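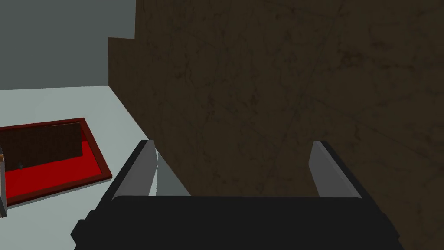
Issue 128

Waiting on the paperwork

Hello again, everybody. I had a whole column planned about the summer picnic and the great potato salad question, and then on Monday I sat down at the Getell center for my usual shift on the advice desk and came home with my head so full of work permits that the potato salad will have to wait. Sorry! I'll get to it.

If you're new to this newsletter, I've been helping out at the center for a few years now, mostly with forms. I'm not a lawyer and nothing I write here is legal advice. I'm the person who finds you a chair and a pen that works and reads the small print out loud. People come in from all over Bolatum, and a good many take the bus in from Villalobos, where the legal clinic closed in January and nothing has opened to replace it. We feel that closure every single week. The line used to be done by lunch, and now I'm eating my sandwich at three with a stapler in the other hand.

So, work permits. Most of the folks I see arrived in the last couple of years and have an asylum case somewhere in the system. They've applied, they've been fingerprinted, they've got a receipt in a plastic sleeve that they guard like a newborn. And then they wait. You can be allowed to live here while your case is open and still not be allowed to earn a dime, and that gap between the two is where nearly all the trouble I see comes from. Rent is due whether or not the mail has come. Kids need shoes. One woman told me she'd been a dental technician for half her adult life and she was now an expert in daytime television, and she was laughing when she said it, but she wasn't laughing very hard.

What gets me is how small the snags are. I sat with a man on Monday whose application had come back in the mail, the whole packet, all of it, over a box on the second page that he'd left blank. It didn't apply to him! It asked for a name he had never used. He skipped it, as any sensible person would, and the packet went all the way there and all the way back, and he lost weeks. We filled it in with "none" (four letters) and sent it off again. I walked it over to the post office with him myself, partly to be friendly and partly to make sure he got the tracking slip.

Which brings me to addresses. If you know someone with an open case, please, please ask them if they've moved lately. People in this spot move a lot – a cousin's couch, then a room, then a better room – and every notice goes to whatever address is on file. Telling the post office isn't enough. Telling the court isn't enough either, if the permit is being handled by a different office, and it usually is. Each one has its own change of address form and each one has to be told. I have seen a hearing notice arrive at an apartment three tenants ago and get handed over a fence, pretty much by luck. If you miss a hearing you didn't know about, getting it undone is a long, hard road, and you will want a real attorney for it.

While I'm on the subject of real attorneys: there's a fellow going around the Skandetti Street laundromats offering to "speed up" applications for cash. I won't describe him, as I only have it secondhand. But we've now had several people come in with a business card and an empty wallet, and in every case nothing had been filed at all. There's no fast lane that somebody can sell you out of a parked car. If a person says they're a notary and that this makes them as good as a lawyer, they're mistaken or they're lying. Ask to see a bar number or an accreditation letter, and ask for copies of everything before you pay for anything. If they get huffy, leave.

Okay, the meeting. The town held its open session on the reception house proposal last week and I went, along with what felt like half the zip code. For anyone who missed it, the plan is to turn the old Villalobos Road guesthouse into short-stay housing with 30 beds, for families in their first weeks here. The clerk read out that 1146 written comments had come in beforehand, and I'll admit my stomach dropped, since a pile like that is not usually full of valentines. But the mood in the room was calmer than I expected. There were worries about parking and about school places, and I think both of those are fair and ought to be answered properly. The school question especially. The district's person said they could seat 22 more children across the lower grades without hiring, and after that it would depend on the state, and she didn't try to dress it up, and I liked her for it.

There was some shouting toward the end. I'm not going to repeat it. I do want to say to the gentleman behind me who kept muttering "just send them to the back of the line" that I would love to see this line. I've looked for it! For most of the people I meet there's no line they could have stood in from where they were, and the one they're standing in now has them clutching a plastic sleeve on a folding chair at our center. I turned around and offered him a coffee and an invitation to sit with me one morning at the desk. He took the coffee.

No vote was taken. The proposal goes back to planning with the parking question attached, and it'll come around again in the fall. You can still send in a written comment until then, for or against, at the clerk's window or by mail. It doesn't need to be long or fancy. Put your name and street on it or they won't read it.

Some practical bits before I go.

We have a forms morning on 12th July at the center, doors at nine. Bring every piece of paper you've got, including the ones you think are junk mail, and bring the envelopes too because the postmark sometimes matters. We'll have Spanish and French speakers in the room. We're still short on Dari and I've been asking everyone I know, so if you speak it, or your neighbor does, come find me. Even two hours would be a gift. Kids are welcome, there's a corner with crayons and a very old train set, and someone has promised muffins.

We also need things. Folders, the kind with pockets. Stamps. Bus passes most of all, because an appointment in the city is two transfers each way and people have been skipping them for want of the fare. Please don't bring winter coats in July, we have nowhere to put them and I nearly got buried under the last lot. Come October, bring all the coats you like.

The Tuesday evening English class is full, but the conversation table isn't, and that's the more fun of the two anyway. You don't prepare anything. You sit down and talk about soup or soccer or your mother-in-law for an hour. Last time we spent most of it on the word "get" and how many things it means, and I came away thinking it's a miracle that anyone learns this language at all.

And a nice thing to end on. The dental technician got her permit. It came in a plain envelope that she nearly threw out with the supermarket flyers, and she brought it in to show us before she'd even shown her sister. There was a fair bit of hugging and the copier got a rest for ten minutes. She starts at a lab across town at the end of the month, and she's asked me to help her work out the bus.

Potato salad next time, I promise. I've had letters.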